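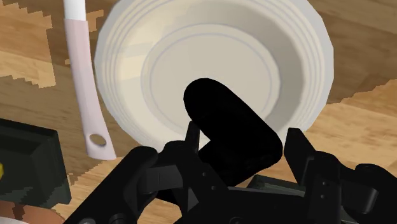 Plevero Junior Reader, Issue 200

How a Fire Hydrant Works

A fire engine carries its own water, but the tank on board can run out within minutes at a large fire. After that, the crew needs another supply. In most towns the supply is already under the street, and the hydrant is the place where firefighters connect to it.

The town of Plevero has 1086 hydrants. Each one is joined to a water main, a large pipe buried below the road. The same main also feeds the smaller pipes that go to homes, shops and schools.

Where the pressure comes from

Water in a main is under pressure. This means it pushes against the inside of the pipe all the time, even when every faucet is shut. In Plevero the pressure comes from the Futlow tank, which stands on a hill at 602 feet above sea level. Most of the town is lower than that. The weight of the water in the tank and in the pipes leading down from it pushes on the water in the streets below.

Pumps fill the tank at night, when people use less water. If the power goes out, the tank still works until it is empty – gravity does not need electricity.

What is inside

The part you see above the sidewalk is called the barrel. In places with cold winters it is usually dry inside. The valve that holds back the water sits at the bottom, deep enough that the ground around it does not freeze. A long metal rod runs from the valve up to a nut on top of the barrel.

To open the hydrant, a firefighter removes a cap from one of the outlets, attaches a hose and turns the nut with a special wrench. The rod moves, the valve opens and water rises into the barrel. When the valve is closed again, a small drain at the bottom lets the leftover water run out into the gravel. This type is called a dry barrel hydrant. Towns that rarely have frost can use a wet barrel hydrant, which has water in it all the time and a separate valve for each outlet.

The nut has five sides. An ordinary wrench has flat, parallel jaws and does not grip five sides well, so it is hard for other people to open the hydrant.

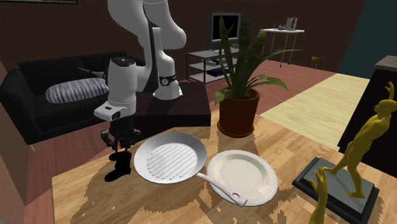
Why can't a car park in front of a hydrant?
A parked car blocks the hose. Firefighters need a clear, short path from the outlet to the engine, and a large hose full of water is stiff and cannot be bent sharply around a bumper.

Testing

Hydrants are tested on a schedule. In Plevero this is done in August. Workers open the hydrant and measure how fast the water comes out, in gallons per minute. They also check the caps, grease the threads and make sure that the barrel drains. A hydrant on Swanepoel Road was replaced after its drain became blocked.

During a test, fast water can stir up rust in the main, and faucets nearby may run brown for a short time. Running the cold water for a few minutes normally clears it.

Words to know

Main: a large pipe that carries water under a street.
Valve: a part that opens or closes to control flow.
Outlet: the opening where a hose is attached.
Pressure: how hard the water pushes on the pipe.

Next issue: how the siren at the Cemia fire station is switched on.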